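The Bag Bench at Piken

The packing room at Piken starts at six, and by a quarter past the belt is already carrying small things: cat toys, travel bottles, key rings, sponges, socks, phone cases. Piken packs orders for small online shops that don't want to rent their own warehouse. Most of what comes through the building weighs less than a pound and goes out in paper.

For years the work was the same at every bench. A packer read a slip, walked to the shelves, picked the items, opened a paper bag, dropped them in, checked them against the slip, folded the top and sent the bag down the line. On a normal shift a good packer would walk several miles. The walking is mostly gone now. So is a lot of the picking. In January the company put robot arms on part of the line, and the 38 people who work in the packing room have been finding out since then what their jobs are made of.

The arms were set up by Dasix, a small integration firm that also wrote the software, which goes by the name Gonura. There are five of them. They take items out of open bags and put items into open bags. The company calls this "bag work," and it turns out to cover a large share of what people in the room used to do with their hands.

Putting things in is the easy half. Taking things out is harder, and it matters more than outsiders expect. Returned orders arrive in bags. So do mixed lots from suppliers, who send whatever they have left in whatever paper they have around. Somebody has to reach in, find out what is there, pull the items out one at a time and sort them. It was always the least popular job on the floor. People got paper cuts and sore shoulders, and now and then a leaky bottle of something.

The arms do it slowly. A person can empty a bag of returns in a few seconds. An arm takes its time over each item, moving in over the rim, lowering its fingers, closing, lifting, and sometimes going back to try again. Hard, smooth things like bottles can roll when touched. Soft things like plush toys fold up in the grip, and their tails and tags get left hanging. Paper is a problem of its own. A bag sags, leans and wrinkles, and a wall that was out of the way a minute ago can end up between the fingers and the thing they are after.

The packers worked out the answer to that last problem. During the first week, bags kept folding in on themselves. One of the early-shift packers rolled the rim of a bag outward, the way you would roll down the top of a sock, and put tape over the fold. It stayed open. By the end of the week the whole bench was doing it, and Dasix asked for a written version. The instruction sheet taped to the wall is in the packers' words, with one spelling mistake that has been left alone.

That is a fair picture of how the change has gone. The equipment came with a plan, and the plan was changed by the people standing next to it.

Nobody in the packing room was let go when the arms arrived. Management put that in writing before the first one was bolted down, and the promise runs for two years. What happens after that is the question that comes up most often in the break room. Some of the packers believe the promise will be renewed. Others point out that when people leave, their places are not always filled, and that a room can get smaller without anyone being fired.

The jobs themselves have been split. One group still packs by hand, mostly fragile orders, gift wrapping and anything with an odd shape. Another handles exceptions, meaning every item an arm has given up on. A third group tends the arms. Tenders set out the bags, clear the bench, watch the screen and mark each attempt as good or bad. They get a small raise for it, and they spend a day and a half in training before they start.

Tending is a strange job to get used to, according to those who do it. The body gets a rest and the attention does not. A packer who had spent eleven years on her feet said the first month was the most tired she had ever been, and she had hardly walked anywhere. You watch the fingers go down and you want to help. You are not allowed to put your hand in while the arm is live, and the habit of reaching in is hard to lose. The stop button at each bench was pressed so often in the early weeks that the maintenance crew moved it to where an elbow couldn't hit it by accident.

There are also complaints of the ordinary kind. The room is quieter, and some people miss the noise. Packers used to work across from each other and talk all shift. Tenders sit side by side, facing the benches, and conversation has moved to the breaks. The schedule has changed too. Arms can run through lunch, so lunches are now staggered, and friends who had eaten together for years found themselves on different halves of the hour. After a meeting on a Tuesday in the spring, the supervisors agreed to let people trade lunch slots among themselves. Of all the changes made this year, that one got the warmest welcome.

On the other side of the ledger, the shoulders are better. The company's own injury log shows fewer strains among the people who used to work returns, and packers say the same without being asked. Two of them had been thinking of quitting over it. One had already had an operation. She now runs the exceptions table and says she would not go back to emptying bags for any money.

Output is harder to judge. On a recent shift, the arms cleared 512 items from return bags without help. The manager of the room thought that was good. The packers, who know what a rested crew could do in the old days, were less impressed. Both sides agreed that the arms did it without stopping for anything but jams, and that the work was of a kind people were glad to hand over.

What the arms still can't do makes a long list, and the tenders keep it current on a whiteboard. Clear plastic gives them trouble. So does anything flat at the bottom of a bag, such as a card or a loose sheet of cardboard. Two items lying against each other may be picked up together or not at all. Strings are bad. Fine chains are worse. An arm does not know that a bottle is open, or that a sweater smells of smoke and shouldn't go back on the shelf. A person picks up on that before the item is all the way out of the bag.

For that reason, returns are still looked at by a human being once they have been sorted. Piken's customers insist on it. Neves, a pet supply shop that is among the oldest accounts in the building, asked for a person's initials on every return slip, and the other shops soon wanted the same. The initials have become a point of some pride. Packers who had never signed anything at work before now sign a few hundred slips a week.

The training side of the work was the part nobody had thought much about in advance. Before an arm handles a new kind of product, it has to be run through practice bags, over and over, with the items placed in different ways. Tenders do the placing. At first they were told to put things in at random, but people who have packed bags all their lives don't find that easy. They set things down neatly, with the heavy item at the bottom and the soft one beside it. The arms got good at neat bags and did badly with real ones. So the tenders began to copy what they remembered from returns, dropping items in at a slant, leaving scrap cardboard underneath and letting a toy lie on its side the way a customer would have thrown it in. The results improved, and practice bags are now made up only by people who have worked returns for at least a year.

That has given the longest-serving packers a kind of standing they didn't have before. They know what a bag looks like when someone has been angry at it. They know which shops' customers send things back clean and which don't. None of it was ever written down, and until this year it wasn't treated as a skill. There is talk of a pay grade for it. The talk has been going on since summer, and the packers would like it to end in a number.

The next step is already on the calendar. Dasix wants to move one of the arms to the exceptions table, to see whether it can be of use to the people who clean up after the others. The exceptions crew has asked for two things first: a bench they can reach from both sides, and the right to send the arm back if it slows them down. They have been given the bench. The second request is still being discussed.

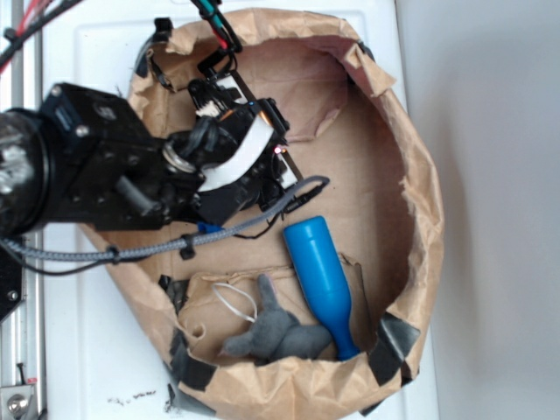 A robot gripper over a paper bag with its rim taped open. In the bag are a blue plastic bottle and a gray plush mouse.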